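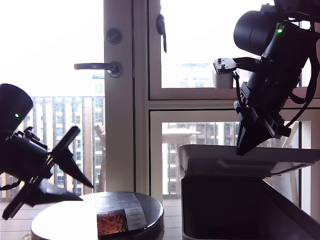
Bin end of the table, by the glass door. Lid up, food tub next to it.

Home | Notebook | Bench log | Supplies | Search

Jan 23, 2018
Takeout packaging — sorting and clearing, window side

Quick one before I lose the thread. Today was the lunch clutter job: what goes in the bin, what gets kept, what gets rinsed and stacked for the Bundby trials. Same table as last time, pushed up against the glass again. Light was strong all morning, thicker blinds would help. Still only the thin pleated ones. Asked in September.

Round tub first. Dark glossy lid, label with the orangey-red food on it. Lid throws a big white glare with the door behind it, I had to turn the thing twice to read the small print and gave up. Label glue is the usual problem. Peels clean if you go slow from one corner, tears if you don't. Left the label on for now, want to try the warm water soak — 30 minutes, plain water, no soap — and compare with the dry peel. If the soak wins we do all of them that way.

Bin: lid has to be propped right back or it drops shut on whatever you are putting in. White rim shows every drip. Wipe the rim BEFORE closing, not after, otherwise it gets on the underside of the lid and then it smells by the next day. Liner is the Somdale one, too short, slides down inside on the first heavy item. Fold over at least 3 inches or clip it. Clips are in the drawer with the tape.

Foam clamshells next. Wanted to settle the open or closed question. Closed they hold their shape and take up a stupid amount of room. Open and nested they stack nicely but the hinge wants to spring back, so the stack leans. Tried weighting the top one with a book. Works ok up to 7 high, then it creeps sideways.
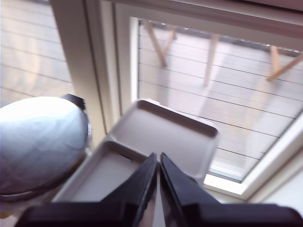

Clamshell, tray empty, lid standing up. Shiny domed thing to the left of it.

Notes on the foam:
- scrape, then wipe. Running water just pushes grease under the lip
- the thick edge round the tray is where it hides, use the corner of a towel
- dont crush them to save space, bits get everywhere and cling to your sleeves
- open them all the way before checking, the lid side gets sauce too

Foam is not going in with the tubs. Separate bag, marked. The El Khatib sheet lists them together and that needs changing — I'll mark up the copy on the wall and somebody please fix the file version, last time I did it the columns all shifted.

Domed piece stays on the table but needs to move further back. It takes up the space where the clamshell tray wants to sit and the two overlap at the corner. Going to tape off a spot for it. Also it reflects the window straight in your eyes when you sit down.

To do
- 5 more clamshells, same size, from the lunch place
- longer liners (ask Vustumetti what they stock, skip the scented ones)
- soak test on the labels
- keep a path clear to the door, lever handle needs room to swing
- decide on wiping cloths vs paper, I keep chaging my mind

Table wiped, bags tied, tub left out for tomorow.

Last updated: same day, evening
3 comments | 0 shares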